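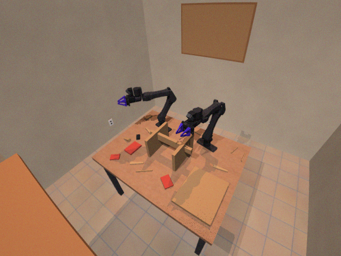

4. The bench in simulation

I built the whole thing twice, once in Hortensia Urrego's garage and once on the computer, and this section is mostly about the second one. The simulated bench has two arms on the far side of a table, on a tiled floor, with wood offcuts and flat red blocks lying about between them. I wanted it messy. My real bench has never been tidy for longer than a weekend, and a policy trained on a clean table falls over the first time it meets a stray stick.

The job is a small piece of woodwork, with upright boards and a bar running between them. One arm steadies, the other places. We call the planner Jirkden (named after a boat, long story) and it decides which arm does which. Every episode gets 56 seconds before we call it off, and we ran 400 episodes for tuning and kept another 280 aside for testing. Those test layouts stayed in their own folder and I didn't peek, though I was tempted!

The grippers are an open triangular shape, two fingers each. I picked it for two boring reasons: it's light, and it prints overnight on the Lemard in the shared workshop without supports. The colour is purple in the model so I could pick the fingers out from the black arms while I was debugging at midnight. In the renders it shifts a fair bit with the light, anywhere from bright violet to dark blue, and that gave our colour-based finger tracker real grief until we threw it out and went back to joint readings.

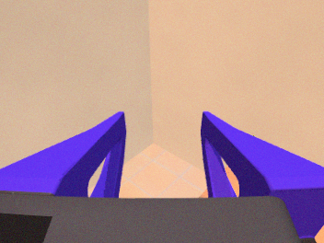
4.1 Reaching down between boards

Most of our early failures came from one move, where a fingertip has to come down near the top edge of an upright board without knocking it. The boards are thin and the gap between them is narrow, so a small error at the wrist turns into a big one at the tip. We tried slowing the arm right down — it helped a little and made everybody cranky waiting for results. What worked better was a fixed approach height, 660 steps of extra practice on that move alone, and a heavier penalty for touching the board from the side.
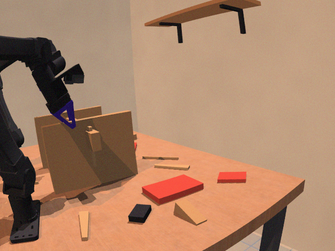 Figure 3. Blue gripper tip just over the top edge of the nearer upright board, with blocks and offcuts on the table.

Shadows were the other headache. They fall across the boards in broad diagonal bands, and our edge finder kept reporting them as extra boards. By November we'd swapped it for the Bermúdez filter, which still gets fooled now and then but at least tells you when it's unsure.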